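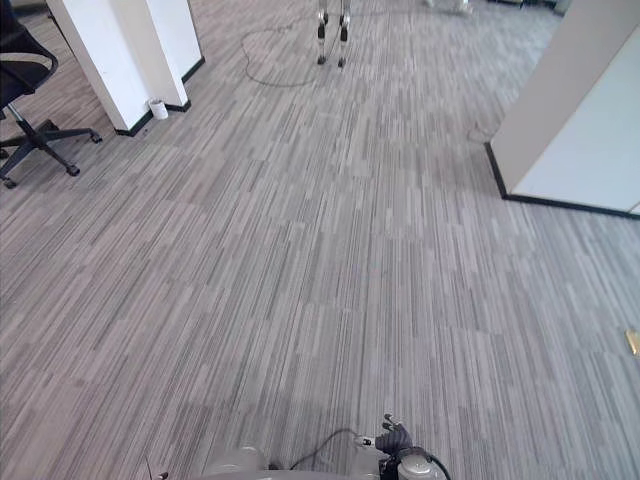
One reader of our draft objected that the report spends most of its length on the floor and hardly any on the desks, when people in an office look at desks all day and at the floor almost never. The comment was fair as far as it goes. We left the balance as it was. The desks can be moved in an afternoon, and the carpet and the outlets stay where they are.

24/09/2022
By the Interior Fittings Project Group, Mekdale

Floor Covering, Loose Cables and the Sink Corner in a Shared Room at Drovalmont

1. Purpose

The project looked at how a carpeted office room holds up when it is also used for equipment and has a sink in it. We were asked to report on the floor covering, on the way cables are run across it, and on the area by the vanity, and to suggest changes that need no building work. Lighting, heating and noise were left to another group.

2. Floor covering

The floor is laid with striped carpet tiles in grays, with some warmer beige and brown in the pattern. The stripes are made of short dashes, and the seams show only faintly. In the open middle of the room the pattern reads as one surface. This is a good choice for a room where tiles may have to be replaced one at a time, as a new tile with the same streaks is hard to pick out from a few steps away.

The stripes have a drawback. A thin black cable lying on them is easy to miss, more so when it runs in the same direction as the dashes. We walked the room with the lights at the normal setting and again with half of them off. With half off, two members of the group stepped on a black cable they had already been told about. White cables were easier to see in both cases.

Office chairs on five-spoke bases roll well on the tiles. We pushed a chair back and forth over one seam, 400 passes, with an 80 kg load on the seat. The edge did not lift. A second run of 600 passes over a seam with a thin cable under the casters was stopped partway, when the cable had worked its way under one wheel and the chair would not turn. We did not repeat it. The black skirting at the foot of the pillar takes scuffs well and needs no change.

3. Cables

Cables were sorted into those that stay in place for the whole working day and those that are moved. The first kind should be off the floor or under a cover. The second kind can't be covered in any useful way, so the aim there is to keep the loops short and away from the walking line.

Most of the trouble is slack. A cable that is too long for its run gets pushed aside and left in a loop, and the next one is laid across it. After that, pulling one out moves the other, and whatever is plugged into it. 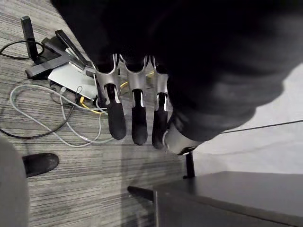
Figure 2. Black and white cables on the carpet beside a stand and a silver-gray device.

Two ways of dealing with this were compared. The first was the Cornis floor channel, a low rubber cover with a slot underneath. It holds flat on the tiles but takes only a few thin cables, and the end of it is a small step in its own right. The second was the Hubáček wrap, a fabric sleeve closed with hook-and-loop tape. It does nothing to hold a cable down, but it turns several loops into one thick line that people see and step over. For cables that are moved during the day we prefer the wrap -- a sleeve can be picked up with everything in it and put down somewhere else.

Neither product helps at the plug end. Small connectors collect in a heap around whatever they feed, and labels on both ends would save more time than any cover. We tried paper labels in June and they had come off after 14 days. Printed tape is still on.

4. Sink corner

The third part of the work concerned the vanity. It has a white rectangular basin set into a gray marble countertop, and the cabinet front is gray with a light wood grain. The carpet tiles are used at this end of the room too, and there is a wall outlet near the baseboard.

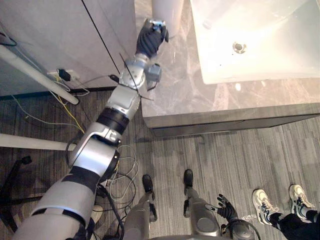 Splashes were our main concern for the carpet. We poured a measured cup of water onto a spare tile and blotted it after five minutes. The face felt dry within the hour, but the backing was still damp at the end of the day. A hard mat in front of the cabinet would keep most drips off the tiles and could be lifted to check under it.

Cables should not be run along the floor between the outlet and the cabinet. If power is needed on that side, it should come along the wall at desk height. An alternative is to keep that outlet for cleaning equipment only, which would cost nothing but would need a notice.

5. Recommended changes

Fit the Hubáček wrap to cables that are moved daily, light gray or white in preference to black. Use the Cornis channel at one crossing only, on the line from the door to the desks. Replace paper labels with printed tape at both ends. Place a hard mat at the sink. Keep two spare tiles from the same batch in the store, laid flat.

The tile tests were done on a single chair and a single seam, and the result should be read with that in mind. A second seam nearer the door, where the foot traffic is heavier, is still to be tested.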